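Horngate, Sep 8, 2021

**Clendus opens its Paper Drawer packing room in Horngate**

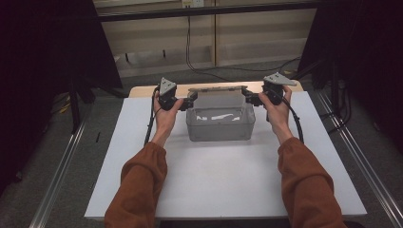

*At the white table in Horngate: a clear plastic tub with a folded white sheet standing across it.*

I've been wanting to send this one out for weeks! Clendus, my small paper and card reuse business, has opened a packing room in Horngate, and it's already busier than the old place in Drikden ever was.

We take clean offcuts from local printers and sort them into clear tubs for schools, clubs and anyone who likes making things. Each tub is called a Paper Drawer (I know, it's a tub, but the name stuck). You get small scraps for collage, larger pieces for folding, and one sheet folded over with ideas for what to make first.

The room itself is nothing fancy - grey carpet, beige walls, a plain white table - and I love it. White is lovely to sort on, apart from when you're looking for white paper.

We sent out 884 tubs last year from Drikden and we've packed 1537 so far this year, so the extra space came just in time. Orders now go to 13 schools, and the after-school club at Abera has started taking a fresh batch every half term. They mostly want card for masks, and lots of it.

Two sizes are on sale from today. The small one suits a single child on a rainy afternoon, and the large one will keep a whole table going. Send the empty tub back and we'll refill it for less than the price of a new one.

If you're a printer with clean offcuts going spare, please get in touch too! We can take plain, coloured and lightly printed stock, but no laminated card or anything with glitter on it.

**Orders and offcuts:** ask for the Paper Drawer desk at Clendus, Horngate. Samples are available for press on request, and visits to the packing room can be arranged during September.

ENDS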